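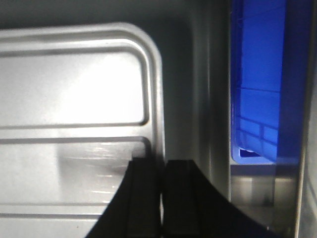 Chapter 9
The Job After the Robot Shows Up

I spent my first working summer in the back of a hospital kitchen, sorting trays. I was 19, I had a hairnet that never fit, and I was convinced my job was to pick things up and put them down somewhere else. If you had asked me to write out everything I did in a shift, I'd have given you one line and gone to lunch.

I bring this up because one line is what most people give when somebody comes around to automate their work. Then the robot arrives, does that one line pretty well, and everybody is left staring at all the stuff that wasn't in it!

In Chapter 8 we looked at whole jobs and asked which ones machines tend to take over. In this chapter we get much closer to the floor. We'll stay inside one workplace, a supply and tray-return center I'm going to call by the name its own staff use, Windach, and we'll follow what happened to the people there when two robot arms were put on the return line. The arms came from a company named Judoda, and the software that decides what goes where is called Tullness. You'll get sick of those names by the end, but hang in there.

Before the arms, a person on the return line at Windach took a tray from the cart, looked it over, and slid it into the right place on the shelves. Looked it over – remember those words. The manager who planned the changeover had them down as part of the picking up. The people on the line thought of them as the main thing they did all day. A bent rim, a lid that belonged to some other set, a cart that had come back from the wrong floor (this happened a lot, I'm told, and always right before a shift change): they caught all of it with their hands already moving.

So what did the arms change? Less than the brochure said, and more than the staff expected. Lifting went way down, and people's wrists and shoulders were glad of it. I talked to a woman with 19 years on the line who told me she had started gardening again, and she was not being sentimental about it, she just wanted me to know about her beans. But the pace was different now. When you lift trays yourself, you set a rhythm and you can chat across the cart. When you stand by for a machine, you wait, and then you're needed all at once, and then you wait again. Several people told me they went home less sore and more worn out. I didn't know what to do with that at first, and I'd like you to puzzle over it too before you get to Section 2.

There was also the matter of who got to touch Tullness. In the first months, only the day supervisor could change a setting. If the night crew wanted a kind of tray sent to a different shelf, they wrote it on a clipboard and hoped. By December the clipboard was full, and the night crew had a workaround that I'll describe later on – it's my favorite part of the whole story.

One word to learn before we go on is "leftover work." I use it for the tasks that stay with people after a machine takes the part that was easy to describe. Leftover work can be dull, like restocking a cart so the arm can reach it. It can also be the hardest thing in the building. Wu, the firm that runs Windach, paid it at the old rate for the first 8 months, and the argument over that pay takes up most of Section 2.

Try this before you read on. Pick a job you've done, paid or not, and write down what you did in one line. Then write down everything you did in a single hour of it, including the looking, the waiting, and the talking. Keep both pieces of paper. We'll come back to them at the end of the chapter.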